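Notes for the sim-to-planner talk, 20 minute slot. Laptop on the left, clicker in the bag.

## Slide 1: Title

Say the title, say which team. We work on Elum, the motion and task planner. The simulator side is Stokimance, and the people who maintain it are in the next session, so send rendering questions there.

## Slide 2: What we were asked to do

- Take a two-armed mobile base and have it do kitchen tasks in simulation.
- One planner process for both arms. Last year we had one per arm and a lock between them. It deadlocked a lot.
- Keep the whole loop fast enough that a run of 1000 episodes finishes overnight.

Mention that the old version was called Arsenault and some of the config files still use that name. People will see it in the repo and ask.

## Slide 3: The loop

Walk through the diagram from left to right. Perception gives object poses with a confidence value. The planner picks a target and an arm. The controller tracks the path and reports back joint error. If the error is over the limit for 7 control ticks in a row, we stop and replan.

Don't spend long here. The diagram is in the handout.

## Slide 4: What the policy gets as input

Two kinds of view, one from up on the body and one close in behind a gripper. The body view is for choosing what to reach for. The gripper view is for the last part of the approach, where the body view is no use because the arm covers the target.

Points to make while these are up:

- In the body view you get both arms, the counter and the fridge door at once. The robot's own shell takes up a good part of the bottom. We mask it using the joint state and the robot model.
- The fridge door is glossy black with photos and magnets on it. Early on the detector kept proposing the magnets as things to pick up. We fixed it with a surface check: if the support plane is vertical, drop the proposal.
- In the gripper view the two fingers are open and there is a thin black stem in the gap between them, next to a thick green piece. Thin curved things are the hard case for us. Depth drops out on them.
- The shadow on the marble has stair-stepped edges. The segmenter was trained on smooth shadows and treated the steps as object boundaries.

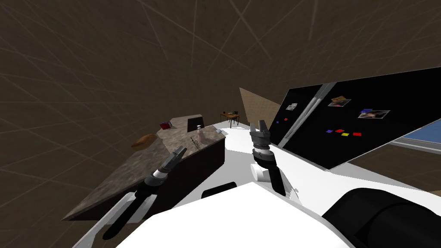
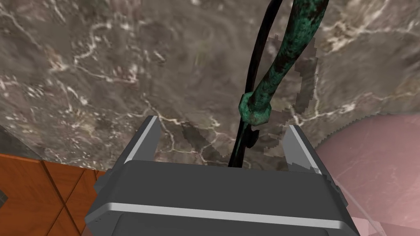
## Slide 5: Numbers

We hand-labeled 309 failed episodes. Of those, 71 were shadow edges read as part of the object. That was the biggest single group and it was cheap to fix. We now add blocky shadows to the training set at random strength.

The rest of the breakdown is on the slide. If someone asks about the "other" row, it is mostly timeouts, and we haven't split it any further.

## Slide 6: Choosing an arm

The cost is path length plus a penalty for crossing in front of the other arm. The penalty weight was tuned by hand. I would like to learn it but we haven't started.

Known problem: when both costs are close, the planner flips between arms on each replan. We added a small bonus for keeping the current arm. It works in most cases. It still flips if the base moves.

## Slide 7: Tooling

Rusteo is our log viewer. It lines up the camera views, the joint traces and the planner decisions on one timeline. Show the short clip only if there are more than five minutes left.

- Click on a replan event and it jumps to the tick where the error went over.
- You can rerun a single planner call from the log with changed weights.
- It does not play back contact forces yet. Planned for July.

## Slide 8: Open items

- Masking is late by one tick when the base turns fast.
- Grasp scoring still assumes a straight object axis.
- Need a second person to label failures so we can check agreement.

Leave this one up during questions. Backup slides start at 9, controller gains are on 11.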